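Shared Workroom Inspection, Gomura Building, Second Tenancy
Checked against the Vanhove list, October 2024

1. Exits and routes
Front exit clear: YES
Rear exit clear: YES, after a pallet was moved
Exit signs lit: YES
Comment: The pallet had been dragged out of the way shortly before I got there, going by the fresh marks on the floor. I would like to see the route clear on a day when an inspection has not been announced. The landlord's log says it is checked every morning. Every entry is in the same pen and the same slant, so I am giving that log very little weight.

2. Fire extinguishers
In place: YES
Tagged and in date: ONE OF 2
Comment: The one by the loading door has a tag from June with no initials on it. Zosten, who hold the service contract, list both units as done. A tag without initials does not count as service on this form, whatever the invoice says. Item stays open.

3. Work surfaces and table edges
Surfaces sound, no splinters or lifted seams: PASS
Edges free of snags: PASS WITH COMMENT
Loose cables secured: SEE COMMENT
Comment: Cables lying on an edge rail get reported as "managed" far too often. Bundled is fine for storage. It does not tell me whether the cable is held when someone catches it with a sleeve. Clips or a tie at both ends, please, on every table that has one. 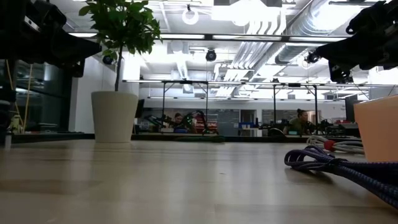 Item 3. Far edge of table with cable bundle on the rail, potted plant at left.

4. Plants and other items near the edge
Stable when pushed lightly: PASS
Saucer or tray under pots: NOT CHECKED
Comment: The tenants' handbook allows plants in work areas and asks that they be watered "with care." I do not know what that instruction is supposed to achieve. Water and extension leads are the concern, and the handbook should say so in those words. Suggest a rule that pots are carried to the sink for watering.

5. Electrical
Outlet covers intact: YES
Power strips plugged into other power strips: YES, in one location (FAIL)
Maximum load posted: NO
Comment: The strip in question is a Flarkus rated at 2000 watts, and it was feeding a second strip with a space heater on it. I was told the heater is never used. It had no dust on it. Remove the second strip and the heater together.

6. Floor
Dry and level: YES
Mats flat, no curled corners: NO
Comment: Both mats at the sink curl. This was noted last time and marked "resolved." Turning a mat over is not a repair.

7. Cleaning and small hand tools
Brushes, cups and containers put away at end of shift: NOT CONFIRMED
Containers holding liquid labeled: NOT CONFIRMED
Comment: I will not pass this on a verbal assurance. The sign-off sheet has 6 boxes a week, and all of them were ticked for the current week, including days that had not happened yet. Plain containers should carry a label whenever anything goes in them, water included.

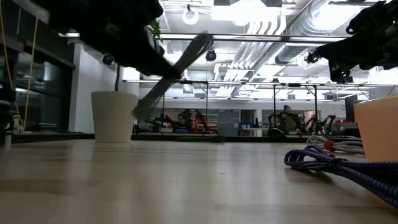 Gomura's office disputes item 7 and writes that the sheet is filled in ahead of time "to save paper handling," that the room has been used this way for 155 weeks without an injury report, and that a label on a cup of water is more than the Vanhove list calls for.

Response: The list asks for labels on containers holding liquid and makes no exception for water. As for the injury reports, the blank forms were kept in a locked drawer and I could not find anyone with the key. I would not read much into the absence of completed ones. Item 7 remains open.

8. First aid
Kit present: YES
Contents complete: NO (eye wash missing)
Comment: Order placed, I am told. Send a copy of the order.

Result: NOT PASSED. Items 2, 5, 6, 7 and 8 to be corrected before the next visit, which will not be announced.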